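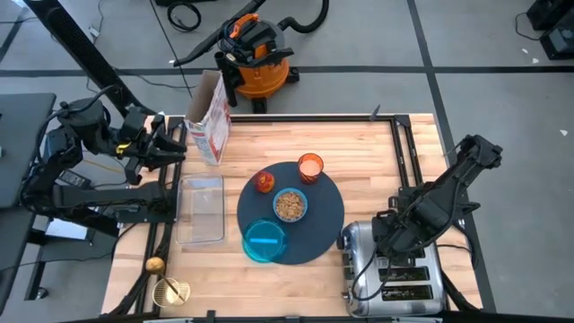
Breakfast, two arms, and one toaster. Everything on this table gets handled by remote control.

Let the Robot Watch You Mess Up

I have strong feelings about cereal now. I didn't before I started spending my working days steering a pair of robot arms around a breakfast table, and I'm not sure my family is glad about it. But if you do this long enough you start noticing how you tip a bowl, how you let go of a cup, how your hand slows down about an inch above the plate without you telling it to. Then you have to do all of that again through a pair of handles, with grippers that only open and close.

So that's my job. I drive, the robot records, and later a model gets trained on what I did. My complaint, and the reason I'm writing this, is with the way most of us have been told to drive.

When I started at Pitby the rule was clean demonstrations only. If you bumped the cup, you threw out the run. If you went for the fruit and missed and had to go back, you threw it out. My first batch was 116 runs and we kept 59 of them. I remember being kind of proud of the 59! They were beautiful. Every reach was smooth, every grasp landed on the first try, and you could have set them to music.

The model we trained on them was awful. It was fine right up until something was a little bit off, and then it just sat there with its gripper half closed next to a bowl, like a person who's walked into a room and forgotten why. Of course it did. I'd never once shown it what to do when the bowl isn't quite where you thought. I had done that plenty of times, I'm a champion at it, but all of that was in the pile we deleted.

Zhiqiang Cheng, who was running our training jobs at the time, took the opposite side from me and still does. His argument is that a model copies whatever you give it, so if you give it fumbles you get a fumbler. He's not wrong about that! I've seen a batch where the driver had a habit of tapping the plate twice before picking it up (that driver was me) and the robot learned the double tap perfectly. It tapped every plate it ever met. I still hear about it.

But a habit and a recovery are different animals, and I think we lump them together because they look alike when you're scrubbing through recordings at the end of a long shift. The double tap had no purpose. Missing the peach, backing off, coming in from a better side and getting it – that has a purpose, and it's probably the most useful few seconds in the whole recording. Keep the second kind. Throw out the first kind, or at least trim it. Yes, it means a human has to sit there and decide, and yes, it's boring work. I've done it with a sandwich in one hand.

The other thing I'd change is who gets to drive. Everywhere I've worked, people get picked for being fast. Lleucu Parri is easily the slowest driver I've ever shared a shift with, and I would take her recordings over mine any day. She waits. She brings the gripper over a bowl and stops, and looks, and then goes down. I used to sit next to her just about chewing my own sleeve. Then we trained on a batch of hers, and the arm stopped knocking things over nearly as much, and I had to go and eat some crow.

Fast drivers like me lean on stuff the robot doesn't have. I know a full bowl is going to slosh if I hurry, so I hurry exactly as much as I can get away with, and I'm correcting the whole time from years of carrying soup. The model gets my speed and none of the soup. Lleucu's pauses leave room for it to catch up with what it's looking at. At least that's how I explain it to myself. Hafþór Kvaran says I'm making up a story to fit one good batch, and he may be right, but he hasn't offered me a better story.

I'd also like us to quit tidying the table so much. There's an urge to line everything up between runs, same bowl, same spot, same angle, and you get a lovely set of recordings of one very particular breakfast. Real kitchens have a potato sitting out for no reason. They have the cereal box left open. Move things! Put the plate half over the edge of the placemat. Leave the toaster turned a bit the wrong way. It makes driving more annoying, and my numbers drop when I do it, which brings me to the numbers.

Most places pay attention to runs per shift. I've been told I'm expected to hit up to 105 on an easy task, and I can tell you what happens when somebody is watching that figure. You put the bowl back in the same spot, you skip the tricky grasp, and you never, ever try the toaster if there's a cup you could be moving instead. I've done it. Everyone I know has done it.

I'd rather be asked for 4 really different tables in a morning and be left alone to get each one right, including the misses. Charmaine Radebe tried something close to that with her team for a while, and her drivers complained for a week and then stopped complaining. I asked if I could move over to her group. She said to put it in writing, so I guess part of this is me doing that.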